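## 4. Changes in the Work of the Table Staff

The guest house in Benden serves breakfast and dinner in one room. Before the trial, clearing the tables was done by the same persons who carried the food, and they did it between other tasks. When we asked them which part of the work they would like to give away, most answered clearing, but several said also that this was the only time they could look over the room in peace. We come back to this answer in Section 5.

The arm was prepared first in simulation. The software group at Riltura built a dining room model, and the staff were invited to watch the test runs on a screen and to comment on them. In total 235 runs were shown during two meetings in November. Figure 2 is taken from this material.

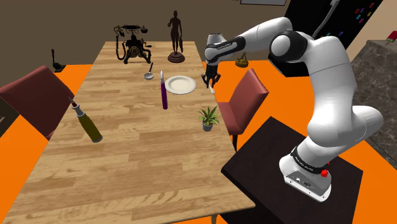
Corresponding author, Work and Technology Group, Wutik Institute

**Figure 2.** Simulated dining room with the arm on its pedestal beside the table. The gripper is above the table top, to the right of the plate.

The comments of the staff were more practical than we expected. They spoke little about the speed of the arm. Instead they asked where a person should stand when the arm reaches over the table, and who decides that a plate is finished. In the model, a ladle or a bottle may lie directly on the wood, and one waitress remarked that a guest who leaves things in this way has perhaps not left the table. The control program had no such idea. For it, a plate was a plate.

The pedestal was a second subject. It stands close to the table, with one of the chairs between the table and the arm. The staff said that this chair would be the first one they stop offering to guests. The designers had treated the chair only as an obstacle for the motion planner, and they changed the layout after this meeting. The stop button, which is red and placed on the side of the base, was also discussed. The older workers wanted to know if they may press it without asking the shift leader. The written rules from Nguyen, the company that operates the guest house, did not mention it, and a sentence was added later.

After the arm was installed, we recorded 3,000 clearing tasks. In 78 of them a worker stopped the arm by hand. The shift leaders first counted these stops as faults. From the interviews we understand them differently: in many cases the worker had seen that a guest was coming back, and stopping the arm had become a part of serving.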